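We use cookies to keep you signed in and to show relevant ads. Manage preferences or Accept all.

Dorklow Home Forum > Cleaning > Surfaces

Cream tabletops: does anything work?

fontes_st
Bought a Harndale table in January. Matte, cream, sold as "wipe and go." I have my doubts. Every crumb shows up on it, and the shop wants me to buy their Purkeo cream on top of the 200 I already spent. Is a plain sponge enough?

mugtree
Plain sponge, warm water, dish soap. Six years on mine. The cream is a racket.

hallwaylamp
Six years of what, though? One person with no kids? Matte finishes go shiny where you scrub them. I'd want to see it before I believe it.

mugtree
Fine. My table, my sponge. 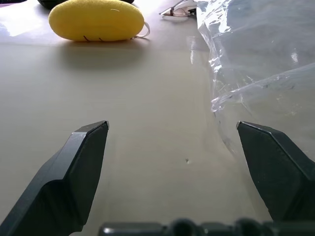

Yellow oval sponge, pale tabletop, one dark speck.

hallwaylamp
So what's the speck? Crumb or hole? If it's a hole, your sponge won't help and neither will any cream.

mugtree
Crumb, I'd bet. I'll pick at it after dinner.

fontes_st
I can't judge shine from that — it looks smooth to me, but so did mine in the store.

pantrydoor
Disagree with both of you. Purkeo did fine on my old desk. Then again I only used it twice, so make of that what you will.

hallwaylamp
Twice isn't a test.

fontes_st
Going with soap for now. Not paying for the cream until somebody shows me a before and after.

Recent threads
Harndale chairs, wobbly legs
Do sponge holders just grow mold?
Is a 3,000 kitchen refit realistic?
Getting candle wax off matte paint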